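14 Sep 2020 - Published by Hinata Amano

Planning for the flood before the flood: a talk with Trinidad Maglaya

When I called Trinidad Maglaya for this interview, she asked me to wait while she closed a window. Her office in Wollora is near the river, and trucks pass there all morning. She has worked on flood planning in the district for 13 years, and since last year she leads the decision workshops of the Ollska project.

The workshops bring together people who must make choices when the river rises: the water company, the schools, the bus operator and the residents of the lower streets. They work through a flood on paper, hour by hour, and write down what each of them would decide and what information they would need for it.

"Many plans look good because only one office wrote them," Maglaya said. "Then you put the bus operator next to the school principal and you discover that both want to use the same bridge at the same hour."

I asked her for an instance of this. She told me about the first workshop in Plestine, where the evacuation plan sent everybody to the sports hall. The hall has room for around 1,000 people and stands on high ground. The road to it, however, passes through the lowest point of the town. The plan had been approved two times with this road in it.

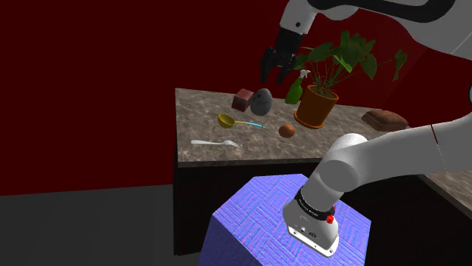

Renato Espiritu remembers the Plestine workshop differently. In his opinion the road was well known to the residents, and they had mentioned it at earlier meetings, but the remark was never put in the minutes. "We did not discover it that day," he told me by phone. "We only had a big map on the table, and so the engineers finally looked at it."

Maglaya did not disagree when I read this to her. She said that the map is maybe the most useful thing they bring. In the beginning the team used a computer model on a large screen, and the participants became quiet. With paper they draw, they cross things out, and they correct the names of the streets.

The model is still used, but later in the process. Florante Marquez runs it in the evening after the first day, with the choices that the groups have made, and on the second morning the participants see the water levels that would follow. According to Maglaya this pause of one night is important. "People come back with a different face. They have talked at home. Somebody has asked his mother where the water stood when she was young."

We also spoke about online sessions. This spring the team had to move 2 workshops to video calls, and she was not satisfied with the result. The officials came in larger numbers than before, which she liked, but the residents of the lower streets were almost absent. Some of them joined by telephone and could not see the map. For the next online session the team will send printed maps by mail, with the same grid of letters and numbers for everyone, so that a caller can say "C4" and be understood.
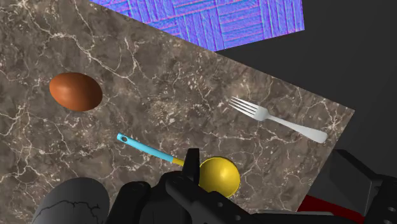
The cost of a workshop is modest, she explained, but the work afterward is not. Every group leaves with a list of open questions, and each question needs a name beside it. In Wollora it took 3 months until the list was complete. The longest discussion was about the key of a pumping station, and who may keep a copy of it at home.

I wanted to know how she can tell if a workshop has been useful, when there has been no flood after it. She was silent for a moment. "I look at who calls whom," she said then. "Before, the school called the mayor, and the mayor called the water company. Now the school calls the water company directly. I can't put this in a graph very well."

Janelle Aquino, who follows the project from the side of the schools, is now collecting these contacts in a small survey. The first answers are expected at the end of September.

The next workshop will be held in Song, a town with two rivers and, until now, separate plans for each of them. Maglaya has already ordered the maps.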